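Re: [okwood-heat] Zone 2 never shuts up

From: Josué Nogueira
To: okwood-heat list
Date: Oct 27, 2022

Myrto Politis wrote:
> Before I pay somebody to tell me this is normal, is this normal?
> We have the same boiler as the rest of the north side, the Drarkia
> that came with the houses. Zone 1 behaves. Zone 2 (upstairs) calls
> for heat, gets it, and then keeps getting it after the thermostat
> has clicked off. It was 81 in the back bedroom last night. My son
> slept on top of the covers with the window open, in what I believe
> is the most expensive breeze in Judedmont.
>
> Two people have told me to replace the thermostat. One person told
> me to replace the boiler, but he sells them.
>
> Myrto

Myrto,

Don't replace the thermostat. It did its job when it clicked. What you have is almost certainly a zone valve that has stuck open, and I say this as a man who bought two thermostats before he learned what a zone valve was. They are in a drawer. They're very nice thermostats.

The north side houses all have the same layout: one circulator, one zone valve per floor, both valves on the return side behind the boiler, where the builder felt sure no human arm would ever need to go. Each valve has a little motor head on top and a brass body underneath. The motor opens it, a spring closes it, and after enough winters the spring loses interest. Zone 1 calls for heat, the circulator starts, and hot water wanders upstairs uninvited because the door is open.
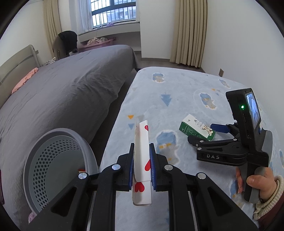 So the first thing to check is whether upstairs only cooks when downstairs is also calling. If it does, that's your stuck valve. If upstairs cooks with both thermostats turned all the way down and the circulator still humming, then the end switch in the valve head is welded shut, and the boiler thinks it's being asked for heat all night. Same part to buy in either case, if you get the head with the switch built in. It comes off the body with a push and a quarter turn, on the Prado valves anyway. Kill the power at the red switch first. It's only 24 volts up there, but the boiler next to it is on house current and you'll have your sleeve in everything.

Before you buy anything, try the manual lever on the side of the head. With the power off it should slide over against some resistance and come back on its own. If it flops around like a loose tooth, the head is finished. If it's stiff and won't move at all, the trouble is down in the body, and that means draining the loop, and that means you want a professional and I want to hear what he charged.

Emiliano Olvera did my sister-in-law's last April and asked me to pass along a thing people keep writing to him about, so I'm pasting it as he sent it.

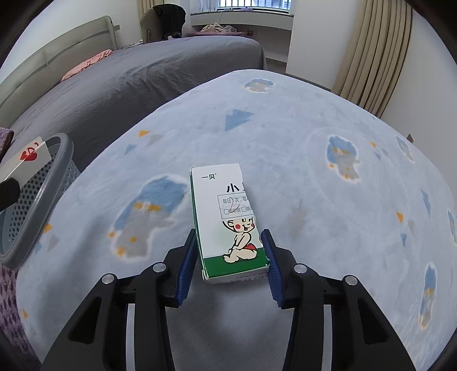
Can I swap the motor head without draining the system?
Most of the time you can. On the detachable-head type the water stays sealed in the brass body and only the motor lifts off. If yours is held on with screws that also hold the top plate of the body, stop there, because those screws are keeping the water in.

He wrote "stop there" in capitals. I have calmed it down.

On money. The quote I got for the full job, both valves, new bodies, drain, refill and bleed, was $2,485. I asked the gentleman if that included the boiler. He did not laugh. A head by itself was $100 at the supply house on the Okwood side, and they will sell to you over the counter if you act like you've been there before. Bring the old one in with you. There are 5 wires on some of them and 4 on others, and from memory they all look the same. 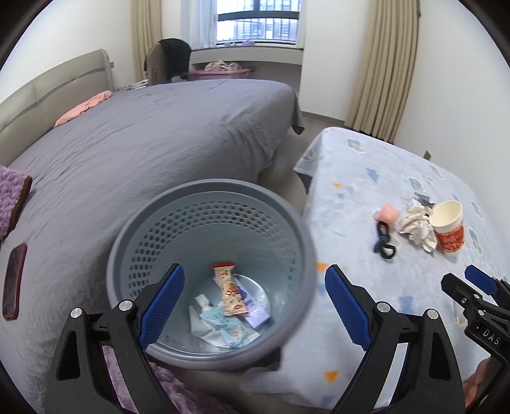 Upstairs, back bedroom

Bartosz Szczepańska is going to write in and say we should all have switched to separate circulators years ago. He's right, he was right the last time, and I would like him to come over and do mine for free.

One more thing for anybody with the window open. If the pressure gauge has been creeping down, you may also have a slow leak at the valve stem, so run a dry paper towel around the joint and see what comes back. Mine came back green, so I had that too. Silvana Assunção's was just dust and she has been insufferable since.

The wiring sketch is in the old paper newsletter, for those who kept theirs. Silvana typed up the page for the rest of us:

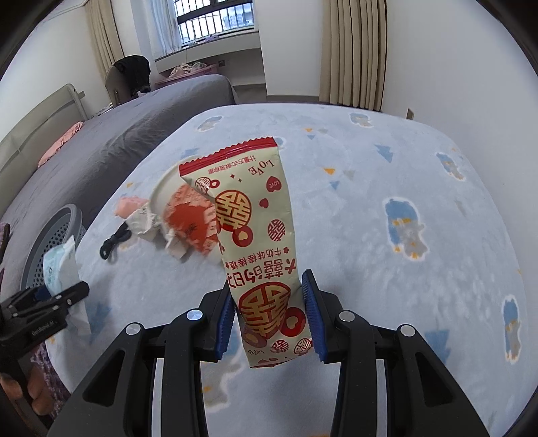
Okwood Heat Notes, No. 48

Zone valves, two-zone houses. Thermostat wires go to the motor terminals. End switch wires go to TT on the boiler. If the leads are not marked, take a picture before you pull anything. Label each wire with tape and write on the tape. Do not rely on color, as the builder used whatever was on the truck. After the new head is on, restore power, turn one thermostat up, and wait. The motor is slow. Give it a full minute before you decide you have broken something. Then turn it down and feel the pipe past the valve. It should cool off over the next half hour.

Myrto, tell us what the lever does. If it flops, I have the size of the head written down somewhere, probably in the drawer with the thermostats.

Josué

--
okwood-heat: boilers, furnaces and complaints
To leave the list, reply with "leave" in the subject line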